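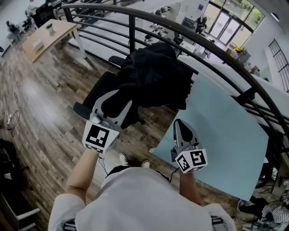
Frequently Asked Questions: Traffic Stops, Tickets and Towed Cars in Hollus Township

Last updated 2/20/21

The front desk of the Hollus Township Police Department answers the same dozen questions every week, usually while a second phone is ringing. We've put the answers in one place. If your question isn't on the page, call the non-emergency line or stop by. Please do not call 911 to ask how much your ticket is. People do.

I saw lights behind me. Where should I pull over?

To the right, as soon as it's safe. A parking lot is fine. A wide shoulder is fine. Your own driveway two miles away is not fine, although we understand the appeal. If you need to go a short distance to find a safe spot, slow down and put your flashers on so the officer knows you've noticed the large vehicle with the siren.

What if I'm not sure it's a real police car?

Turn on your flashers, drive slowly to a lit, public place and call 911. This is one of the times you should call 911. The dispatcher can tell you whether one of our officers is behind you.

Should I get my paperwork out while the officer walks up?

Wait until you're asked. Keep your hands on the wheel and tell the officer where your license is before you go digging for it. Nobody has ever been cited for a messy glove box.

How much is my ticket?

A basic speeding ticket in the township is $80. In a school or work zone it's $210. Court costs are separate and are set by the court, so arguing with the records clerk about them will get you a sympathetic look and the same total.

I only went a little over. Can the officer who stopped me take it back?

No. Once a citation is written it belongs to the court. You can plead not guilty and ask for a hearing, and the instructions are on the back of the ticket, in the small type under the fold.

I lost the ticket. Does it still count?

Yes. Records can print you another copy.

My car was towed. Where is it?

Most likely at the Devadiga lot on Allura Road, behind the tire place. Call us first with your plate number so we can confirm it, because a few cars a year turn out to be parked one street over from where the owner remembers. If yours was one of those, we won't bring it up.

What do I need to get it back?

A driver's license, proof of ownership and proof of insurance. The tow fee is $100 and storage is $50 a day, starting the second day. The lot takes cards. It does not take half now and half on Friday.

Can I get my stuff out of the car without paying?

Personal items, yes, during lot hours with ID. Car seats, medicine and house keys are released right away. The stereo is considered part of the car, even if you put it in yourself and even if it was expensive.

My car is on an evidence hold. What does that mean?

It means the car may matter to an open case, such as a crash with injuries or a pursuit. The lot can't release it until the investigator signs off. Sgt. Mỹ Kim handles holds and will call you back, though she'd like you to leave one message instead of nine.

Do your officers chase everyone who runs?

No. A supervisor can call off a pursuit at any point, depending on traffic, weather and what the driver is wanted for. If a chase is called off, that doesn't close the case. Plates lead to addresses, and we have visited a number of people who thought they'd gotten home free.

How do I get a copy of a crash report?

Ask for Ngân Thái in Records, or use the Plurnine request form, which you can fill out from home. Have the date, the location and at least one driver's name. Reports are usually ready within five business days. "The one by the gas station" narrows it down less than you'd think.

Can I get dashcam video too?

You can ask for it on the same form. Video takes longer than paper, and parts may be blurred or held back if the case is still open.

There's a warrant out for me over an unpaid ticket. Will I be arrested if I come in?

It depends on the warrant. For many traffic warrants you can post bond at the window and leave with a new court date. Call the clerk of courts beforehand and ask. Turning yourself in on a weekday morning is a good deal more pleasant than being found during a stop at 2 a.m.

How do I report a speeder on my street?

Call the non-emergency line with the street, the time of day and which direction they're going. We can put out the speed trailer and send a patrol when one's free. Be aware that on several streets where we've done this, the first driver stopped was the person who called.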